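August 10, 2025

Sunday, and I have marble-print dust on my knees again. Slept in, made the big pot of coffee, and then told myself I'd give the robot one hour before doing anything useful around the house. You can guess how that went. It got dark and I was still out there in my socks with the laptop on an upturned crate.

So, where things stand. The arms are both up and talking to each other, which in March I would have paid good money for. The sock job is the one I keep coming back to. Two baskets, one full and one empty, and all I want is for the socks to get from the white one to the pink one without me touching anything. That's it! A toddler could do it, and would probably enjoy it more than I do.

I spent the whole morning on the wrist camera, the Skarkari one that replaced the cheap webcam. It's a much nicer picture, and I finally stopped getting that green tint that made the pink basket come out looking like old ham. Saved a still once I had the exposure where I wanted it. 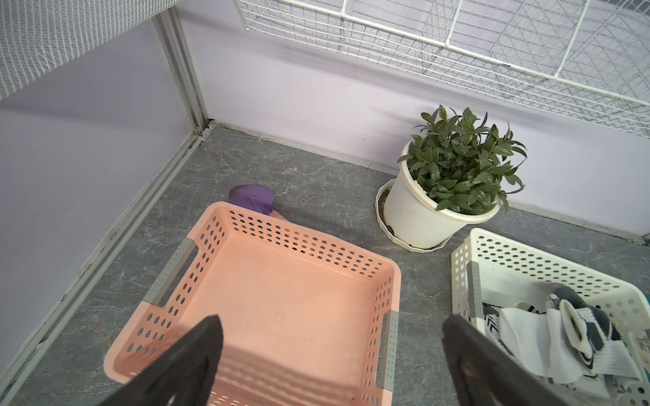 Photo: my own, from the wrist camera

I'm pleased with how the holes in the baskets come through. Last month they smeared into gray mush and the software kept deciding the basket wall was a sock, so it would pinch the plastic and hang on for dear life. I also left the plant in on purpose. A few people on the Padance forum clear everything out of the way before they run, and fine, but I want this thing to work in a real house with real clutter, and my house has plants. The purple thing by the pink basket stays too, same logic. I do need to wipe that flowerpot down, though. On a good camera every stain shows.

The fingertips are bugging me. The right one has a scuff on it, and the tip looks worn compared with how square the left one is. I printed those tips as a pair, so I'd like them to age as a pair, please and thank you. I have another set half drawn with a rubbery pad on the inside face, but every time I open the file I start fiddling with the angle and lose an evening. Note to self - just print it as it is and see.

Lunch was toast over the sink. Then the wrist cable on the second arm, which I'd been putting off all week. I pulled the old ties, gave the cable a bigger loop at the elbow, and put everything back. Lost one screw. Found it in my shoe later, so that worked out.

Afternoon was the part I'd been looking forward to, both arms in there together. I'd been running them one at a time like a coward. The Ruotsalainen controller lets you set a keep-out distance between the two, and I'd had it at 800 (millimeters, so basically they weren't allowed in the same zip code). Brought it down to 400, held my breath, kept my hand on the stop button. Then I brought it down some more, and I won't write the number here in case I have to deny it.

Then I let the second arm go for the sock pile, with the first one parked over by the pink basket. I like this one a lot - feels like the first picture of the two of them really sharing the space. 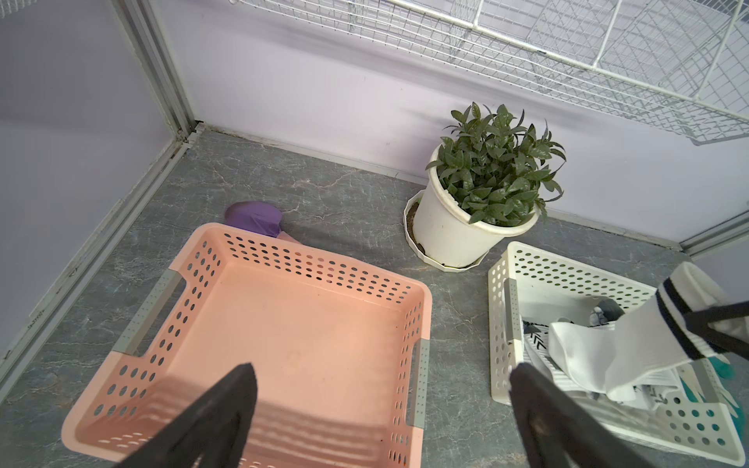

Second arm over the sock basket, striped sleeve and all.

It goes in harder than I'd like. I can see it in the logs too, there's a spike in the motor current every time it reaches down into the pile, and I think my height for the top of the socks is just plain wrong. A heap of laundry doesn't have a top, really. It has a bunch of opinions. I might try having it come down slow and stop when it feels something, which the Grandlow motors are supposed to be able to do if you ask nicely and read the manual. I have not read the manual.

By supper I was up to attempt 51 and typing notes with one hand. Most of them say "again." A couple of them say things I'd rather not copy into here. I do want to go back through them before next weekend and sort the ones where it missed from the ones where it grabbed more than one sock, those are different problems and I keep lumping them together.

Other stuff for the list: longer USB cable. Something quieter than the fan I've got, it gives me a headache. More socks with loud patterns, the chevron ones are great for testing and I only own so many. Water the plant.

Laundry for the actual week did not get done. I'm wearing the hiking socks tomorrow.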